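Clavstead workshop notebook, December
Damp in the back store, continued

Read the loggers at 8 this morning before the heating came on. The one on the north wall has been reading high since we moved the paper stock. The other two are steady. Aleksi Vainio thinks the north one has drifted, so I put it in the salt jar overnight next to the spare. They agreed to within a point. It is the wall, then.

Moved the Kamberg ledgers up two shelves and left the bottom shelf bare. The boards behind it are darker toward the corner and soft if you push a thumbnail in. I marked the edge of the dark patch in pencil with the month next to it so we can see if it spreads.
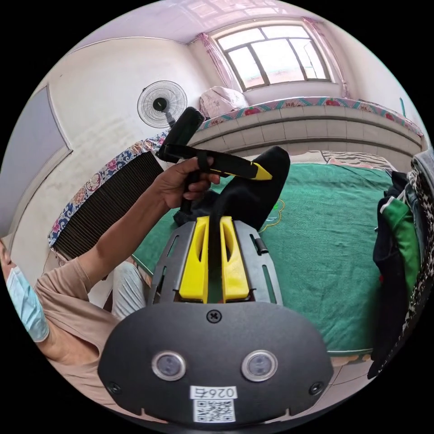 Page last changed: December, 4:40 pm, by P. Galanis

Blotter test. Cut strips from the Halletti blotting paper, weighed them, hung them at three heights on the north wall. Dry weight of the full bundle was 328 g. I'll weigh again after the weekend. If the bottom strips gain a lot more than the top ones, the water is coming up from the floor and we can stop blaming the gutter.

Gutter: Aleksi went up anyway. Leaves in the downpipe, cleared. No crack he could find. He wants the joint by the door resealed in spring whatever the strips say.

Got a price from Tikkanen for a small dehumidifier, 300 for the month including the hose. Their smaller one has a tank that has to be emptied by hand, and I don't want that over the holidays. Said I would call back.

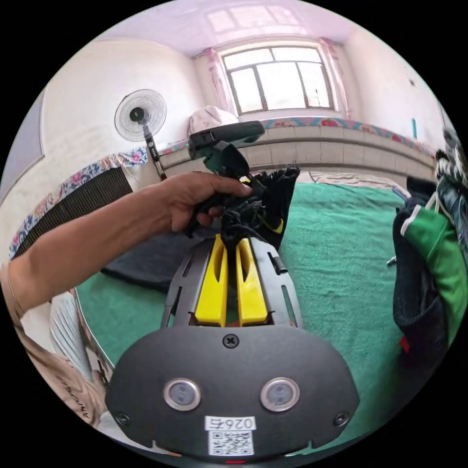
The hose would have to run to the sink in the front room, which means the door stays open a couple of inches and we lose heat there. Could drill through the skirting instead. Ask the landlord first this time.

Box count after the move: 1,927 items on the list, same as in the old list, except that two folders were entered under the wrong shelf. Fixed in the spreadsheet, not yet on the paper copy taped inside the door.

Mold: small gray spots on the spine of one Kamberg volume. Bagged it and put it in the cold room. Did not brush it. Look again when it has dried out a bit.

To do
weigh strips
call Tikkanen
new batteries for the spare logger
paper copy of shelf list (Polyxeni)
find out what is under the floor in that corner, the plans stop at the hallway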